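Former mayor got 1460 days and the judge didn't say why. Is that a real sentence yet?

Posted in Courts and Local Government
Tags: sentencing, appeals, written reasons, mayors, patience

A-yeong Pyo
May 22, 2022

I moved to Litska a couple of years ago and I'm still learning how things are done, so go easy on me.

As everyone within shouting distance knows, our former mayor was sentenced over the Atel bus shelter contract, along with two people from his old office. I took a morning off and sat in the public seats, because I had never seen a mayor sentenced and thought it might be educational. The judge came in, read out the names, said 1460 days for the mayor and 120 for each of the other two, fined them all 3000, and left. I have waited longer for toast.

No reasons were given. When somebody's lawyer stood up, the judge said the reasons would be "deposited," which is a word I associate with banks and pigeons.

What I'd like to know:

Can a judge just do that? In the shows I watch there's a speech, and somebody in the back cries.

Is he convicted now, or only sort of convicted? The local paper says "convicted" in the headline and "the sentence is not final" in the last paragraph, after the ad for patio doors.

He walked out the front door and went to lunch. I know this because I was at the same lunch place. Shouldn't he be somewhere else?

And can he still run for council? There are posters up in Dinsa with his face on them, and they look new.

I did call the court. I was told to look at the board. I went and looked at the board, and it had a notice on it about the elevator.

I've read a few older threads on here, but they all turn into arguments about whether he did it. I don't care whether he did it. All right, I care a little. But I'm asking about the procedure, and I'd be grateful if we could keep to that for at least the first two replies. 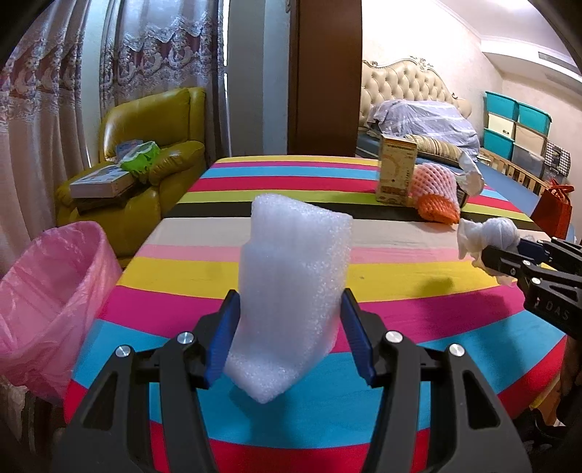

White foam sleeve, striped bedspread

3 replies, sorted by oldest

gusik_road_resident

It's politics. They all get off in the end. My brother-in-law got a bigger fine over a fence.

To your question, yes the judge can do what he likes, that's why they're called judges. He'll be back in office by the time the shelters get roofs. Has anyone seen a roof on the one at the Gusik turnoff? I stood under it in April and it was a frame with an opinion about rain.

Also the lunch place is overrated since they changed the soup.

benchwarmer

Former court clerk, now retired to the point where I read this site before breakfast. I'll try to take these in order. None of it is legal advice, and if you are the former mayor, please talk to the lawyer you're already paying.

The speech. What you sat through is called reading the operative part: who, guilty of what, how long, how much. In our courts the judge is required to read that aloud and is allowed to hand in the reasoning afterward. "Deposited" means the written reasons get filed at the registry, stamped, and put where the parties can collect them. The other kind of hearing, where the judge explains everything from the bench, does exist. It mostly happens in small cases where the reasoning fits on an index card. In a contract case with three defendants and a room full of invoices, nearly every judge I worked for took the extra time. Some needed it. One was writing a novel.

People see a silent judge and conclude that there were no reasons, or that the reasons are being cooked up in the back. I understand the suspicion and I've had it myself on certain mornings. But the file for a case like that is thick, and the reasons have to answer every point the defense raised, including the silly ones. The last contract case I typed up ran to 113 pages, and the judge apologized for keeping it short.

Convicted or sort of. He has been found guilty at first instance. That's a real decision by a real court. It just isn't final. The time for appealing starts when the written reasons reach the parties, so until then there's not much for anyone to file except a notice saying that they plan to be upset. If he appeals, the conviction stays in a kind of waiting room until the higher court rules. Your paper had it right both times, it only had the two halves very far apart.

One thing that gets mangled on this site a lot: if the higher court sends the case back, that doesn't mean he was cleared. It means somebody has to do it over. I once explained this to the same man at the counter on three separate occasions and he thanked me warmly every time.

Lunch. Unless the court orders custody on the spot, a person who has been free during the trial usually stays free until the sentence is final. The prosecutor can ask for something stricter. You'd have heard it if that had happened, and it would have taken longer than toast. There may be conditions, such as handing in a passport or signing at the police station. Soup is permitted.

The fine works the same way. It isn't collected until the thing is final.

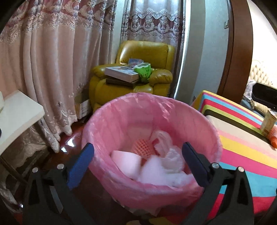 Pink liner, pink trash can

The posters. I'm on thinner ice with this one, as I did criminal filing and elections were a different floor with better coffee. My understanding is that the bar on standing for office follows a final conviction, so for the moment he can put his face on any wall that'll have it. If the conviction became final after he won a seat, he'd lose the seat. Somebody who knows election rules should check me on this.

The board. I'm sorry about the board. Don't use the board. Go to the registry window in the annex, around the side by the bike rack, and ask for the hearing list for the case. You'll need the case number, which was printed on the sheet taped to the courtroom door. If you didn't write it down, give them the mayor's name and the date you were there and look pleasant. They can tell you whether the reasons have been deposited. As a member of the public you can ask to read a copy once the parties have theirs, with private details blacked out. There's a form. There's a second form if you want to photocopy anything.

I'd wait a few weeks before trying.

tenant of the second floor

benchwarmer is right about nearly all of it. I handled candidate paperwork for a while, so, on the posters:

Final conviction is the test for being struck off the list, yes. But there is also a box on the candidate form asking about any pending proceedings, and he has to fill it in truthfully. It doesn't stop him running. It does get published with the list, in small type, and leaving it blank has sunk more candidates than the thing they were leaving out. If you want to see what he wrote, the lists go up at town hall when nominations close, and you're allowed to ask for the full form.

Posters before nominations close aren't campaign posters anyway, as far as the rules go. They're a man who likes posters. The only offense would be putting them on the wrong wall, and Dinsa has very few right ones.

One small correction on seats. If he won and then lost the seat on a final conviction, it goes to the next name on his list. There's no new vote. So it may be worth reading the second name as well as the first.

A-yeong Pyo

Thank you, both of the last two, and thank you gusik_road_resident for the information about the fence.

I went by the annex on my way home. The window is real. The woman behind it found the case from the name, told me nothing had been deposited yet, and gave me the first form. She said the second form is out of stock.

Marking benchwarmer's reply as accepted. I'll post again when there's something to read.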